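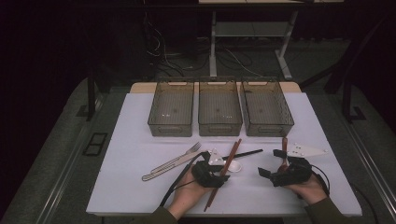 Bench 2, utensil sorting: the three grey baskets at the back of the board, cutlery and chopsticks still to be placed.

Workshop notebook - Tovholm household layout group
Entry dated 28 Dec 2025
Entered by: Noemi Dunleavy
Copied to: Hollis Pettigrew, Dwayne Park

Purpose of session

To settle the basket arrangement for the utensil sorting exercise before the Millton kitchen is fitted out in February. The question carried over from the previous entry was whether mixed utensils should be divided by material or by use. Both schemes were tried on the same bench with the same baskets.

Arrangement

The baskets stand in a row along the rear of the white board, with the handle slots facing front and back. All were empty at the start. The utensils are put down in front of them without any order. The set includes a metal fork, a table knife, a small white ceramic spoon and the long reddish-brown chopsticks. Mixed lengths were requested by Mr Pettigrew, who considers that the previous set was too uniform to tell us anything of value.

The right-hand basket was again found slightly out of line with the other two. It should be squared up before each run. Pencil marks on the board have been proposed and I have no objection, provided that they can be removed afterwards.

Scheme A - by material

Metal to the left, wood in the middle, ceramic and everything else to the right. The scheme is quick to explain and gave rise to no disputes over the fork and knife. The right-hand basket, however, becomes a place for whatever does not belong elsewhere. Dwayne Park placed a black stick-like piece there on one run and in the middle on the next, and could defend both choices.

Scheme B - by use

Eating utensils to the left, serving utensils in the middle, cooking utensils to the right. This is closer to how a household would look for things. It depends on agreement as to what each item is for, and the long chopsticks are the difficulty. I regard a pair of that length as a cooking utensil. Mr Park regards it as an eating utensil and was not persuaded otherwise. The point is referred to Ruan Le Roux, whose decision will be entered here.

Observations on the baskets

The smoky plastic is translucent enough to show that something is inside, but a spoon and a fork lying together are not readily told apart through the wall. Labels are recommended for Millton. They should be fixed below the handle slot - the slot itself must be kept clear for lifting.

Long items are to be laid along the length of the basket. Stood on end they lean over the rim and are easily knocked.

The ceramic spoon is to be placed by hand and not dropped. The stores list shows 296 utensils of all kinds, and very few of them are ceramic.

Decisions

Scheme B is adopted provisionally, subject to the ruling on chopsticks. Scheme A is to be retained in writing as the alternative. The baskets remain in their present order, left to right, and should not be exchanged with those from the Zamora bench.

Outstanding

Labels to be drafted (Dunleavy).
Ruling on long chopsticks (Le Roux).
Second ceramic spoon to be requested from stores (Park).
Rim height to be measured and added to this entry (Pettigrew).

3 comments | 2 shares
Tovholm household layout group - Contact - Back to top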